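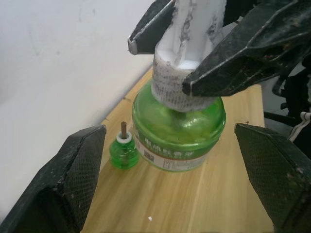
Gondal is a small distillery, and until now everything it bottled was unpeated. The new release is its first smoky one: five years old, matured entirely in refill bourbon casks, bottled at 50% without coloring. The run is 931 bottles. I paid the full price for mine.

The peat spec is modest. The malt came in at a medium level, and a good part of that is lost in the still, as usual. Shabnam Memon, who poured me a sample of the new make last December, told me they cut early to keep the rubbery notes out. I can taste that decision.

Nose: lemon peel, wet ash, raw dough. Some green apple after ten minutes. Water brings out vanilla and a little soot.

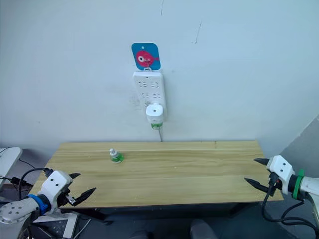

Fish sign on the wall, power strip hanging from its hook.

Palate: oily and sweeter than the nose. Barley sugar, then salt and cold smoke. The alcohol is well covered for the age - I would not have guessed 50%. With a teaspoon of water the middle thins out, so go slowly.

Finish: medium. Ash, lemon pith, a trace of licorice. 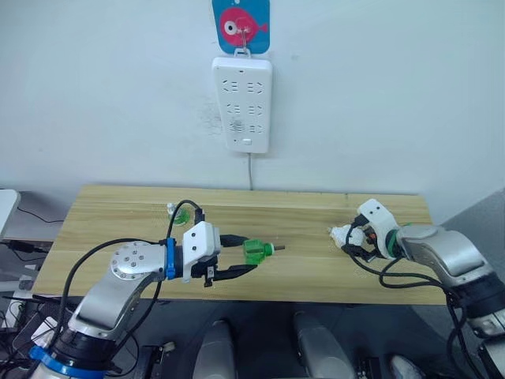

I tried it next to the unpeated Gondal of the same age. The two share the dough note and the apple, and the unpeated one has more length. Smoke hides some of the youth here but it also hides some of the fruit. Shazia Chaudhry scored them the other way around and thinks I am too hard on short finishes. She may be right.

Score: 84/100. The next batch is already in sherry wood and I will hold off on a second bottle until I have tried that.

5 comments
Shared 100 times

Related posts
Refill casks and what they leave behind
Urkix single cask, 1111 days old
Adding water: my notes so far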